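Skumlow Hand Kit: README for the review unit

Contents
1. What is in the box
2. Setup
3. What we recorded
4. File layout
5. Known problems
6. Label shots
7. Terms of use

1. What is in the box
One hand-held gripper with a wrist-side camera and fisheye lens, one spare pair of soft fingers, a charging dock, a USB-C cable and a printed quick start sheet. The Evness recording app is a separate download and needs a license key, which Ccori sends by email after the kit is registered. Our key took until Saturday to arrive.

2. Setup
Charge the handle fully before first use. Pair it with the app, then run the lens check with the printed grid held flat. The app asks for the check again each time the lens ring is turned, so tape the ring once it is set. Firmware updates only install while the handle is in the dock.

If pairing fails, hold the trigger down until the light turns green and try again. The quick start sheet says blue. It is wrong.

3. What we recorded
Household and grocery items picked up, turned and put down in ordinary rooms. 18 sessions, all by two operators. Each clip has video, finger opening and handle motion. There is no sound. Clips are up to 30 seconds long, and the app starts a new file after that without dropping frames.

4. File layout
sessions/ has one folder per session
video/ has the clips as MP4
state/ has finger opening and motion as CSV, with the same base name as the clip
calib/ has the lens check results
notes.txt has operator remarks, uneven in quality

Time stamps in state/ start at zero for each clip. To line up clips from one session, use the start times in session.json.

5. Known problems
The motion track drifts when the view is filled by a plain surface. Clips with bad drift are listed in drift.txt and were left in.
The trigger sticks slightly near full open. Readings in the top part of the range should be treated as open.
The dock gives no sign that charging is done.

6. Label shots 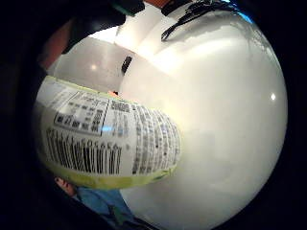 Bradley Ackroyd
Kit reviewer and dataset maintainer, Drarnivwood

Small print on round packages is the hardest thing we asked of this lens. Barcode bars fan out with the curve, and the columns of text get softer toward the side. We have not run a barcode reader on the raw frames. Flatten them first with tools/unwarp.py and the values in calib/.

A large pale surface close behind the item also leaves the tracker little to follow. Check drift.txt before using label clips for anything that depends on position.

7. Terms of use
Research and teaching only. Do not sell the clips or post them as stock footage. Questions about the files go to Roland Rudd at Drarnivwood. Questions about the hardware or the license key go to Ccori support.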